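El rincón del sillón gris

Imprimir esta entrada | Enviar por correo electrónico

Llevo semanas queriendo escribir sobre la oficina nueva y siempre se me cruza otra cosa (la declaración de la renta, el catarro de mayo, una estantería que llegó sin tornillos y que todavía me mira desde el pasillo). Pero hoy es martes, he terminado temprano y me he hecho un café doble, así que vamos allá.

Para quien no siga este blog desde el principio: trabajo con un equipo pequeñito y hasta la primavera estábamos en el edificio Trinbridge, en un despacho con moqueta color vino y unas persianas que solo bajaban por un lado. Le tengo cariño, no voy a decir que no. Pero cuando nos quedamos con el espacio de la calle de atrás me tocó a mí la parte que más me gusta del mundo, que es decidir dónde va cada cosa. ¡Qué felicidad y qué dolor de cabeza!

Lo primero que aprendí es que una oficina vacía engaña muchísimo. Entras, hay eco, te parece un salón de baile y empiezas a imaginar sofás, plantas, una librería de pared a pared. Luego metes las mesas de trabajo y te quedan dos rincones y un pasillo. Dos. Uno se lo llevó la impresora, con su correspondiente torre de folios, y el otro lo defendí yo con uñas y dientes porque quería un sitio para sentarse sin ordenador delante. Un sitio para llamar por teléfono, para leer un informe en papel o para quedarse mirando al techo diez minutos después de una reunión de las malas.

El sillón lo encontré en Plekham, que es una nave de muebles de segunda mano a las afueras, de esas donde entras a por una lámpara y sales a las tres horas con polvo hasta en las pestañas. Iba con un presupuesto de hasta 300 euros para todo el rincón y había visto uno verde botella precioso que se comía casi la mitad. Me senté, me levanté, me volví a sentar. Y nada, era bonito y era incomodísimo, se te clavaba el borde justo debajo de las rodillas. Al lado estaba el gris, mucho más discreto, con el respaldo redondeado que te abraza un poco y el asiento hondo. Costaba 91 euros y en la etiqueta ponía la referencia 2411 escrita a rotulador, que me la aprendí de memoria de tanto repetírsela al chico del almacén.

El gris claro me daba miedo, lo confieso. Yo en mi casa tengo un sofá mostaza, cojines de rayas y una alfombra que mi hermana llama "la paella". Pero la moqueta de la oficina es de losetas grises y tiene ya su propio dibujo, todo jaspeado, y pensé que bastante movimiento había en el suelo. Lo que sí cambié fue el cojín. Probé tres: uno azul que parecía de sala de espera, uno blanco que duró limpio exactamente una mañana (café, cómo no) y uno beige con un ribete un poquito más claro, que es el que se ha quedado. Hay que ponerlo en diagonal, hacedme caso. Recto queda como si estuviera castigado.

Luego vino la discusión de la mesa. Birger Hellström, que comparte el espacio con nosotros y opina de todo con una calma admirable, quería una cuadrada para poder pegarla a la pared. Yo quería redonda, por las esquinas y por mis espinillas, que ya tienen historia suficiente. Ganó la redonda, blanca y lisa, y la dejamos delante del sillón, bastante cerca. Se puede apoyar la taza estirando el brazo – y si no llegas, te deslizas un poco hacia delante y listo.

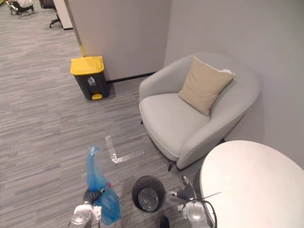 El rincón, con el sillón gris y la papelera de la tapa amarilla.

La papelera merece párrafo propio. Es de pedal, con el cuerpo gris muy oscuro y la tapa y el pedal de un amarillo que se ve desde la puerta. Yo la habría elegido más discreta, pero ahí junto al tabique blanco me alegra la vista cada mañana, y además pega con la tira amarilla que lleva el canto del tabique. Cuando me di cuenta de la coincidencia me puse tan contenta que mandé un mensaje al grupo de la oficina. Me contestaron con un pulgar. Uno.

Me quedan cosas pendientes. La pared de detrás es de un gris muy pálido y está pidiendo algo, una lámina grande o dos medianas, todavía no lo sé. He estado mirando las de Nyaga, una tiendecita online de ilustración que me tiene enganchada, y tengo guardadas unas cuantas de montañas y otra de unas peras gordísimas que me hace mucha gracia. También quiero una lámpara de pie, pero finita, porque entre el sillón y la mesa no sobra precisamente el sitio. Y una manta no, que me conozco y me duermo.

Si alguien sabe cómo limpiar tapicería lisa de color claro sin dejar cerco, que me lo cuente en los comentarios, por favor. Me han hablado de agua con un chorrito de vinagre y también de una espuma que hay que cepillar, y no me atrevo con ninguna de las dos. El próximo día os enseño la zona de la impresora, en cuanto consiga esconder los folios.

Imprimir esta entrada | Enviar por correo electrónico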